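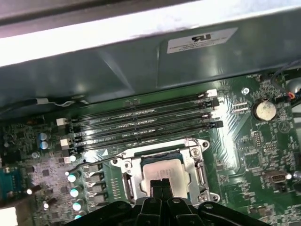

Bought a used dual socket workstation, can I run it with just one CPU?

Asked by Villads Thoroddsen

Got a used workstation off a local seller, paid 249 for it, came with no memory at all. Board has two CPU sockets. I want to use it as a backup box for family photos, maybe one small media server on top. Not gaming.

Questions. Can I pull one of the processors to save power? And does the memory have to go in certain slots or can I just fill whatever is closest? Manual I found online is for a different revision and the slot names dont match. Also got a stick of desktop ram lying around, would be nice to use it.

Idle right now is a mystery, no meter. Power is expensive here and it would be on all day.

3 answers

Geert Vanhove

Yes to one CPU, on nearly every board like this. But it has to be the first socket, usually printed CPU1 or CPU0 on the board. Second socket alone = no boot, fans spin, black screen.

Things you lose with the second one out:
the memory slots wired to it (dead, dont put anything there)
some of the PCIe slots, check before you move a card
sometimes one of the onboard storage controllers

Memory – start with one stick, in the slot marked as first for the first CPU. Often it's the one farthest from the socket but go by the printing. Boots? Add the rest in matching pairs. Your desktop stick most likely won't work, these usually want registered ECC. Don't force it if the notch doesn't line up.

Power off at the wall, hold the power button a few seconds, then open it. Put the plastic cover back on the empty socket. Pins bend if you so much as look at them. New thermal paste on the one that stays, old stuff off with alcohol first. 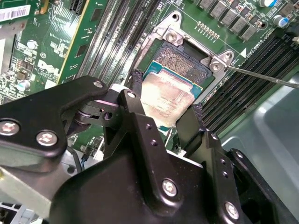
Page last changed: June 21, 2022

Preben Steinarsdóttir

Agree with the above mostly. Did this to mine last August. Idle went from 121 watts to a bit under 90, so worth it if it's on all day. Yours will be different, depends on drives and the graphics card. Get a cheap plug meter, best money you'll spend.

One thing Geert left out, the fan. Some boards complain on every boot when the second CPU fan is missing and sit there waiting for a key press. Bad for a backup box in a closet. Look in the BIOS for a fan warning setting before you take anyting out. Mine had it under hardware monitor.

And update the BIOS first while it's all still together.

Arnar Sveinbjörnsson

just sell it and get a mini pc. used less power than my router lol. those old things are loud

Comment from Villads Thoroddsen: can't, need room for four big drives. But thanks. Ordered two matching registered sticks, will try the first slot and report back. The fan warning thing is good to know – would have driven me nuts.

Comment from Geert Vanhove: check the sticks are the same rank too, not only same size. It's on the label, 1Rx4 or 2Rx4 or so.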